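Ribbing (knitting)

Ribbing, also called rib or rib knit, is a knitted fabric in which raised columns of stitches alternate with sunken ones. The columns, known as ribs or wales, run in the direction of the knitting and give the cloth a ridged surface. Ribbing stretches easily across its width and pulls back to its original size when released. It is used mainly for the cuffs, neckbands and hems of sweaters, jackets and sweatshirts, and for the tops of socks.

Structure

A plain knitted fabric has two different faces. The front shows columns of V-shaped knit stitches and the back shows rows of small bumps, called purl stitches. In ribbing, both kinds of stitch appear on each face. The knit columns come forward and the purl columns sink back, so the fabric draws in sideways and becomes narrower than a plain fabric with the same number of stitches.

Rib patterns are named by the number of knit and purl columns in each repeat. A 1x1 rib has one knit column followed by one purl column. A 2x2 rib has two of each, and its ridges are wider and easier to see. Uneven patterns such as 3x1 are also made, usually for decoration. Because the two faces balance each other, an even rib lies flat and does not curl at the edges the way plain knitting does.

Use in garments

Ribbed bands are often sewn to garments made of another fabric. The waistband and cuffs of a bomber jacket are a common case: the body may be smooth woven nylon or cotton, while the bands are knitted separately and attached with a seam. The band is cut shorter than the opening it will be joined to and is stretched during sewing. When the tension is let go, the body fabric gathers slightly above the seam.

Bands of this kind are normally doubled. The strip is folded along its length, and the two raw edges are sewn together into the garment, which leaves a clean fold at the outer edge.
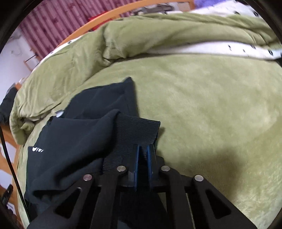
Fiber content affects how well a band keeps its shape. Wool recovers well without help. Cotton recovers poorly and is usually knitted together with a small amount of elastane. Acrylic and polyester are common in lower-priced outerwear, and both tend to form pills where the cuff rubs against a desk or a bag.

Manufacture

Hand knitters make ribbing on two straight needles or in the round, generally with needles a size or two smaller than those used for the body. In industry, flat bands come from machines with two beds of needles facing each other, and tubular rib comes from circular machines with a dial and cylinder.

The knitting works at Fustmont supplied ribbed trim to jacket makers for several decades. At its largest the plant employed 329 people, and a surviving sample book from the works holds 600 swatches sorted by gauge and color. Nicanor Ayala, a pattern maker at the plant, wrote a short manual on attaching bands to woven cloth that was later used in trade classes in Sandoval.

Care and storage

Washing instructions depend on the fiber, but 30 °C is a usual limit for wool bands marked as machine washable. High dryer heat damages elastane and is a frequent cause of loose cuffs. Garments with ribbing are best dried flat, with the bands eased back to their original width while damp.

Heavy knitwear is stored folded, as hanging can pull the hem out of shape. A jacket with a ribbed waist is commonly folded with the sleeves crossed over the back and the lower part turned up once. The bands should not be stretched around the bundle to hold it closed.

Repair

A worn cuff can be replaced by opening the seam and sewing in a new band. Ready-made bands are sold in standard widths, and some tailors cut them from rib fabric sold by the yard. In hand-knitted garments, the old ribbing can be removed and the open stitches picked up and knitted again in the other direction.

See also

Cuff
Garter stitch
Interlock fabric
Waistband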